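Nurkis Tabletop Arm - Servo and Cable Care Kit

Item 194-K. In stock. Ships from our Kushnir warehouse in 2 working days.

You bought a small servo arm. Congratulations. It worked beautifully for a month, and then it began missing its target by the width of a pencil and blaming you. This kit is for that month and the ones after it.

What's in the bag

Replacement servo horns with screws
Assorted bracket screws, including the short ones that roll under the fridge
Servo extension leads, red, white and black
Reusable cable ties
Rubber pads for the base plate
A hex driver that fits, unlike the one that came with the arm
Printed setup card

Fits the Marko and Marko Long arms. Does not fit the Livex, whatever the forums say. We have tried it, and we have the stripped screws to prove it.

Setting up after a repair

Turn the power off. Yes, again. Put the base on a flat table and stick the pads under it. Center each servo before you press the horn back on. A horn that is one tooth out will look perfect at rest and go somewhere else entirely as soon as it moves.

Start at the base and work toward the gripper. Tighten the horn screws last, and stop when they are snug. The brackets will forgive you a great deal - the plastic gears will not.

Leave a loop of wire at every joint, big enough for the joint to travel its full range by hand without pulling. The wrist needs the most slack and usually gets the least.

Checking the gripper

Any object with a matching hole will do for a test. We use a child's wooden shape board, which is cheaper than a test fixture and considerably more honest. Pick up a piece, hold it just over its slot, and look from the front and from the side. If it is off the same way each time, trim the base servo. If it is off a different way each time, something is loose, and it is probably the screw you were sure about. Start with the pentagon. The circle lets you get away with too much.

Customer note

"Replaced the wrist horn in one evening. The hex driver alone was worth it. The setup card is a bit smug." - Charalambos Stefanou

We have read the setup card again and are leaving it as it is.

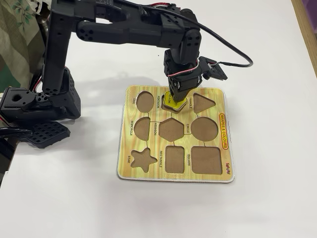 Spare gripper jaws are sold separately as item 236, in pairs, and the screws for them are already in your bag.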